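Members' Notes, April 2021

An afternoon with the grippers at Skerbridge

Those of you who managed to get a place at the Skerbridge open day will already know what a good time we had, and for those of you who didn't, I'll try to do it justice! Prasetyo Yeoh and the Sirano group opened their doors to us in small parties of five, so it took most of the day to get everyone through, but the welcome was just as cheerful for the last party as it was for the first.

What they work on over there is household chores, and bedding in particular. I had expected to be shown a big robot making a bed (I suspect most of us had), and we did get to see an arm, but the part people talked about all the way home was the hand-held gripper. You hold it, you work the two fingers yourself, and a camera on the tool records how you go about it, so that the robot can learn from a person's way of doing things. Prasetyo told us they collect 170 recordings for each chore before they start training, and that blankets and quilts are the hardest of the lot, as they never lie the same way twice.

Then we were allowed a turn. Picking up a quilted fabric with two fingers and a fleece blanket in the way is a good deal harder than it looks, and I say that as someone who has made beds for a great many years. My wrist was sore by the end of it, and I'd happily go again tomorrow. There will be a second visit in June, with 11 places, so please put your name down early if you'd like to come along.

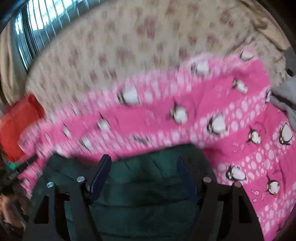
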